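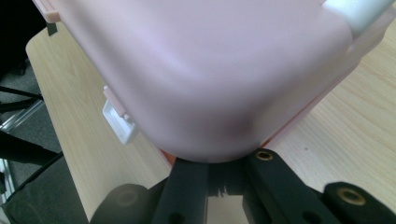
Fig. 1. Pink plastic container with a white latch clip.

Kivia sells its lunch cooler with the promise that food stays "fresh all day." Our report asks what a claim like that means, and whether shoppers should pay extra for it. We doubt it. The leaflet gives no starting temperature and no room temperature, so the promise can't be checked. 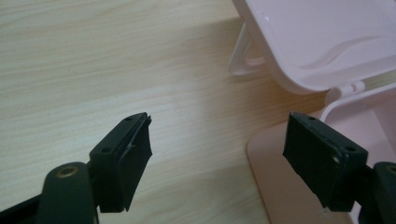

Department of Consumer Studies, Correa College
Home Products Project, November

We compared the wording used by three brands: Kivia, Hitar and Rostis. Hitar says "up to 4 hours," which could mean ten minutes. Rostis gives a test method, but the box was tested full of ice - hardly a packed lunch.
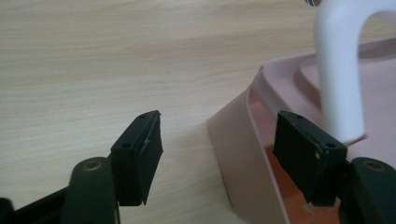

One reader of our draft objected that most buyers never look at the leaflet and choose by size and price. That may be so, but the claims are printed on the front of the packaging too, and someone paid to put them there.

We also read 825 online reviews. Very few mention a thermometer. "Still cold" was the usual proof, and we gave it little weight.

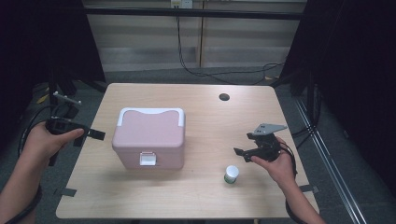 Star ratings were no better. Two of the brands offer a discount code for a review, so we left the stars out of our results table.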